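Setting the Table, Section 3: Cloth First, Then the Plate
By Amparo Soler
18/04/2026

You've got your cover folded over your arm and a table waiting for it, so this is where the fun begins! Section 2 dealt with measuring. If you skipped it, go back for the overhang chart before you trim anything.

Laying the cover

1. Clear the table and wipe it down with a barely damp cloth. Let it dry all the way.

2. Find the middle of the short side of the table and mark it with a scrap of masking tape. Do the same on the other short side.

3. Fold the cover in half lengthwise, pattern inward, and line the fold up with your two bits of tape. Open it out toward you, then away from you.

4. Smooth from the center to the corners with flat hands. Go slowly, and lift and re-lay if a ridge forms (pushing a ridge along only makes a bigger one).

CAUTION: Do not iron a coated cover. If the fold lines bother you, roll it around a cardboard tube overnight with the pattern facing out.

Note: Leaf and flower prints are wonderfully forgiving. Small brown blossoms and thin stems hide a crumb or two between wipe-downs, though dark scuffs will still show on a white ground. A soft pencil eraser lifts many of them. Try a corner first.

Placing the plate

5. Pick one strong color and let it do the work. I'm devoted to red on a pale botanical print, and a plate with a scalloped rim looks like one more flower that landed there.
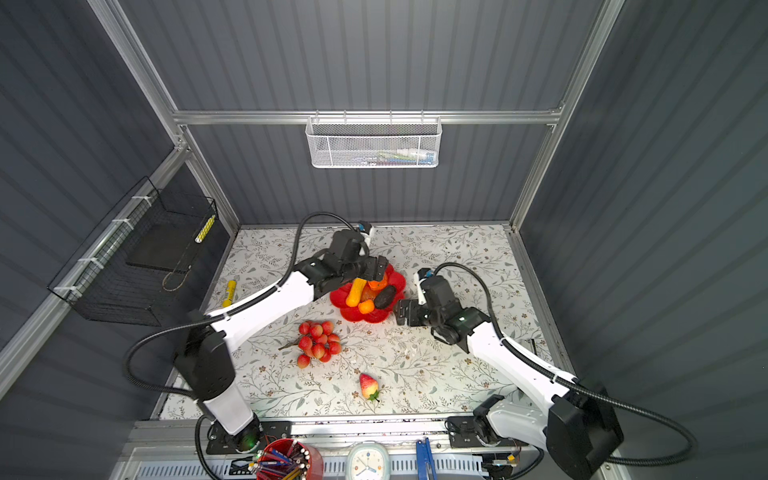 6. Set the plate down a little off center if it's going to stand alone. Dead center can look stiff, and a small shift leaves you a nice open stretch of pattern to enjoy.

7. Turn a scalloped plate until one petal points straight at the person sitting down. It takes a second and I love the difference it makes.

8. Stand back at the end of the table and look along the cover. If the stems seem to run downhill, the cloth has twisted, so take the plate off and repeat step 4.

CAUTION: Lift plates, never slide them. An unglazed foot will scratch a coated surface in one pass.

Note: For a full setting, leave 12 inches of cover showing between neighboring plates. Glasses and flatware come in Section 4.

Comments

Guilan Lei
The cardboard tube trick worked on a cover that had been folded in a drawer for years. Thank you!!

Dörte Haberkorn
Does step 3 work on a round table? I have no short side to mark.

Amparo Soler
Dörte, fold the cover in quarters and set the point on the middle of the table, then open it up from there.

Reinhold Kasten
I still put mine dead center. Sorry. Eraser tip is great though.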